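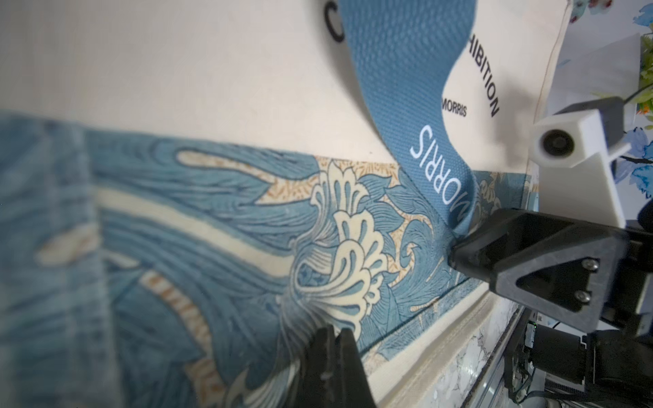
Tote bags, the Monday sort-out

22/02/2021

Quick page before I forget what's what. The hall closet at Kinsella Street finally got emptied and it was mostly bags. Bags inside bags. Keeping the good ones, the rest go to the Stirkum swap table in March. Only got round to putting one up so far, more when I get a minute.

The Morris one. Cream canvas, big floral band in teal and slate blue, little bits of orange-tan between the leaves. Blue woven strap with MORRIS on it in white. More lettering on the canvas in black. Staying with me, sorry, don't ask. Goes with the blue chair and holds a weeks worth of library books.

Still to come:

Skaker grocery bags, 2 of them, same size. Plain, strong, boring. Free to whoever.

The long one from Ilent with the zip. Zip sticks halfway, candle wax sorts it out for a bit. Would do for yoga mats or rolled up wrapping paper.

Hollis Boateng's green one, if its still his. Left here after the move. Hollis, come get it or it goes on the table with the others!

Washing notes, people keep asking. Cold, inside out, hang by the bottom so the handles dont stretch. No dryer. Printed ones by hand in the sink, iron on the back only.

If you want something off the list leave a comment with which one and when you can pick up. Evenings best. Buzzer is 902, press hard.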